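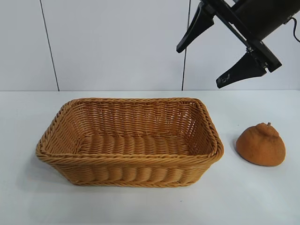
How far apart should oranges sit in storage to slow mold spreading from one to the next?
Far enough that the skins don't touch. Green mold spreads mostly by spores and blue mold will also grow across a contact point, so a single layer with gaps beats a pile at any temperature a home kitchen can hold.

pithline
Posting this as a new thread because the old one on citrus storage got locked. I buy by the case, 277 fruit last winter across all deliveries, navels and a few Valencias. Losses were worst in the bottom third of each case. I moved everything to open trays in July and want to know if the trays did it or the lower humidity did.

crate_and_rack
Both, probably, but they work against each other. Open trays cut contact spread. They also dry the rind faster, and a dry rind goes leathery well before the inside is bad. What are you holding for temperature and humidity?

pithline
Pantry, 64 F, humidity in the high fifties. Logger is a Durkon, the cheap one without the probe.

Marlow_Bin
Those read high when the battery drops. Check it against a salt test before you trust it. Damp table salt in a sealed jar should settle near 75 percent.

crate_and_rack
64 is warm. At that temperature I would plan on one to two weeks for navels regardless of the container. Move them to the refrigerator, upper 30s to mid 40s, and the container question mostly goes away.

zestrate
Disagree with the last part. I had a drawer of navels at 41 F in a closed plastic bag and lost the lot to blue mold. Blue mold tolerates cold better than green. Free water on the rind is the problem, and a closed bag gives you that every time the door opens.

crate_and_rack
Closed bag, sure. I meant loose in the drawer or in a mesh bag.

zestrate
Then we agree on the bag. I still think airflow matters more than five degrees either way.

oldgrove
Has anyone looked at the container itself? I use woven baskets and I would not go back to solid bowls. Air gets in through the sides. The drawback is cleaning. Spores lodge in the weave and a wipe does nothing. I brush mine dry, wash, and leave it in the sun until fully dry before refilling.

Marlow_Bin
Depends on the weave. A tight one passes very little air and a bowl with a rack in the bottom does as well. Stainless racks also go in the dishwasher. Jumbridge sells one that fits a 12 inch bowl.

oldgrove
A rack marks the fruit. I had dents on the stem end after four days.

Marlow_Bin
Line it with a paper towel and change the towel when it feels damp.

pithline
Salt test done. Logger read 81, so it is 6 high and the pantry is closer to 50. That fits the leathery rinds.

crate_and_rack
Then your July change fixed one loss and started another. Refrigerate the bulk, keep 2 days of fruit out, single layer.

zestrate
And sort on arrival. Anything with a soft spot or a nick near the stem gets eaten first or juiced. Don't wash until use - wetting the rind before storage is asking for it.

oldgrove
I wash on arrival and dry with a towel. No trouble in years.

zestrate
If you really dry them, fine. Most people leave the stem end wet.

pithline
Next case goes half in the drawer, half on trays, unwashed, sorted. I will log losses by count and post when both halves are finished.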